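Subject: Re: Teaching by hand vs. teaching by remote – cups and bowls
From: Mohcine Kabbaj
To: prunby-teaching list

So-ying Kao wrote:

> Mulugeta T. and I have finished the first lot of cups and bowls. We
> did 12 demos by taking hold of the arm and 12 by remote, same table,
> same cloth. My feeling is that the remote ones are good enough now
> that we can stop pushing the arm about by hand altogether. It would
> save our backs, and it would mean Iñaki can record from Misaris
> without anyone driving over. Any objections before I write it up for
> Runach?

Yes, a few. Sorry, I know you wanted a quick nod.

I went through the recordings last night and I don't think "good enough" has been shown. What has been shown is that a person with practice can get a bowl off a table by remote. I believed that already. What I want to know is what the arm has been told by the end of it, and there I'm less cheerful.

Take the grip. When I pick up a bowl by leading the arm, I feel the rim go between the fingers and I stop. By remote I'm guessing from a picture. So whichever way we record, the rim hold is the bit I'd want to look at closely. 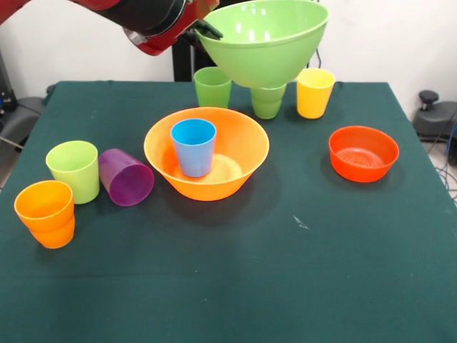
*Green bowl held up by its rim, with a cup right under the base.*

There is very little room under that base. If the person steering can't tell a near miss from a touch, they will do one of two things: lift everything far too high, or clip the cup and carry on. Both end up in the training data, and the arm will copy both quite happily.

My second worry is the view. Everyone keeps saying the overhead camera gives the remote person all they need. I tried it for an afternoon in April and I disagree. Looking straight down, height is the one thing I can't judge, and height is most of this job.

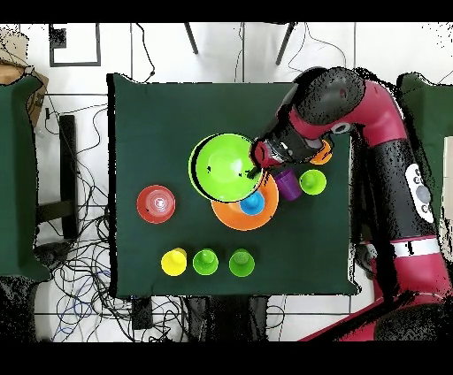 I had to go by shadows and by how big things looked, which is a poor way to pick up crockery – or cups, or anything else. So-ying, you are good at it. You have also had months of practice. Mulugeta Hadgu had six tries when he visited and gave up on the seventh, and he is not clumsy.

Third, the arm hides its own work. This bothers me more than the other two. Leading by hand, I can lean over and look round the elbow. From the top camera there is no leaning.
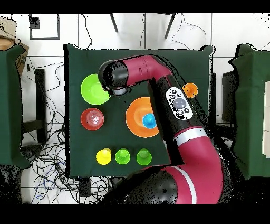 *Seen from above: gripper at the right rim of the green bowl, forearm over part of the orange one.*

I'm told the learning side copes with this. Maybe. Wang's note to the list said the same about the drawer task, and we had to record that one again.

And then there's how we score a demo. At the moment it's a pass if the bowl ends up where the sheet says. I'd like us to mark hesitation too. By remote, people hang over the thing they want while they make up their minds, and I'd bet that a fair share of those recordings is hanging. We are then surprised when the arm hangs as well.
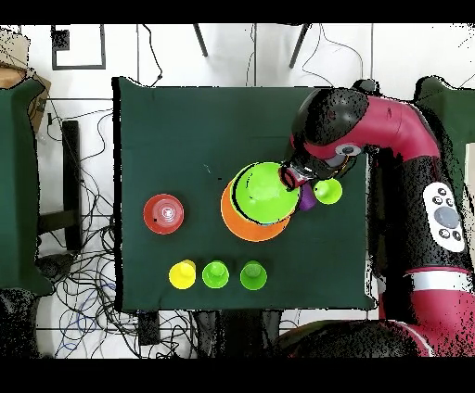
*Gripper over the large lime-green one, small purple cup just beneath the fingers.*

From a still like that I couldn't tell you whether the hand is on its way in, on its way out or waiting. I'm not sure the arm would learn the difference either, unless somebody trims the pauses. Who is doing that? It isn't on the task sheet.

So, before anything goes to Runach, could we please:

- keep both methods going until we have 100 of each
- have at least 4 people steering, and not only the two who are best at it
- write down every touched cup, including the ones that stayed upright
- agree who trims, and by what rule

I'm not against remote teaching. Iñaki's point about the driving is fair and I'd like it to work. But 12 and 12 by the same pair of hands doesn't settle it, and I'd rather not sign a write-up that says it does.

I can do hand-led sessions in the mornings if someone leaves the cups out.

Mohcine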